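Ticket 2533
Queue: Teleop / demo capture
Product: Plimico handles, Urkunard recorder
Subject: Right hand drifts during cloth task, left hand behaves like a gentleman
Status: Closed (with a grudge)
Priority: Medium, raised to High, lowered again after lunch

Original report

Right handle pose wanders away from where the hand is. It starts fine. A couple of minutes into a session of cloth demos, the right wrist in the replay is a thumb's width too low, and by the end of the session it is folding air. Left handle tracks all the way through. Operator has been accused of drooping. Operator denies drooping.

Expected: replayed right hand ends where the real right hand ended.
Seen: replayed right hand ends inside the pole.

Log

9:10 a.m. Restarted the recorder. Drift came back. Writing this down so the first reply isn't "did you restart it."

9:25 a.m. Recalibrated both arms with the Emia routine, elbows out, elbows in, the one where you look like you are directing a very small airplane. Residuals came back low on both sides. Drift came back too, so either the residuals are lying or they are measuring something I don't care about.

9:50 a.m. Swapped the left and right handles. If the handle is bad, the problem should move to the left. It stayed on the right. Handle cleared of all charges. Swapped them back, then had to re-pair them because the software remembers which hand it likes.

10:15 a.m. Cleaned the markers with a dry cloth. Checked for lifted corners. They looked fine before and they look fine now, but it felt like progress.

10:40 a.m. Support asked for the floor setup and a view of both handles in use. Attached.

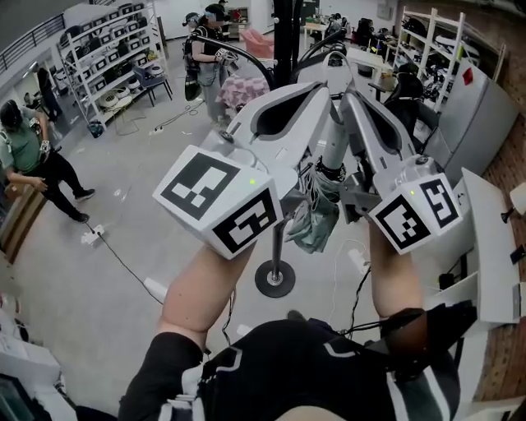
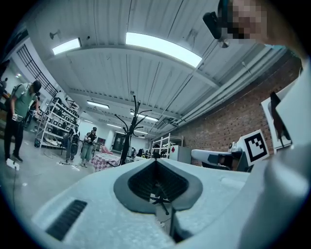 11:05 a.m. Support reply, pasted in full: "Is the recorder on the latest build?" It is. It was on the latest build last time as well.

11:20 a.m. Recorded the same reach with no cloth, 30 repeats, right hand only. No drift worth the name. Recorded it again with the cloth and the drift was back by the second fold. So the arm knows where it is until it has a job to do, and I sympathize.

11:45 a.m. Tried a smaller cloth. Less drift. Tried no cloth but the same big sweep across the body that you make when folding. Drift. So the cloth is innocent and the sweep is guilty. In the plain reach the elbow hardly moves, and that test should never have made me feel as good as it did.

12:10 p.m. Watched the raw joint values in Cropper while sweeping slowly. Shoulder smooth, wrist smooth. Right elbow hops a little every time the arm passes the chest, always in the same direction, and never hops back. Each hop is tiny. They add up the way parking fines do.

12:15 p.m. Lunch. Priority lowered.

1:05 p.m. Felt along the right forearm with the rig live. The strap near the elbow had a cable trapped under it. On the sweep the cable goes tight and tugs the elbow cuff around the arm. The encoder is reporting its own angle perfectly well. My arm is just no longer lined up with it.

1:20 p.m. Re-routed the cable over the strap with enough slack for a full sweep, tightened the cuff one notch, recalibrated. Ran 44 folds. Replayed wrist ended within tolerance on every one. The robot's corners are still ugly, but they are my corners, faithfully copied.

1:40 p.m. Went back through the morning's demos. Anything with an elbow hop is marked bad and stays out of the training set. I had hoped to rescue a few by subtracting the offset, but each one slipped at a different moment and by a different amount. Faster to fold it all again.

Cause
Cable pinched under right forearm strap, pulling the elbow cuff out of line on cross-body moves.

Fix
Cable over the strap, never under. Slack checked at full reach both ways before calibrating.

Follow-up requests
1. Recorder should warn when the elbow value jumps with nothing happening at the shoulder or wrist. Cropper already shows it if you stare long enough.
2. The pre-session check needs a cross-body sweep. Standing still with your arms out proves that you can stand still.
3. Please take "operator fatigue" off the top of the suggested causes list, or at least move it below "cable."

Support reply, 2:30 p.m.: "Items 1 and 2 passed to the recorder team. Item 3 noted. Can we close?"

Yes. Leave the tag as hardware, please. Somebody had set it to user error.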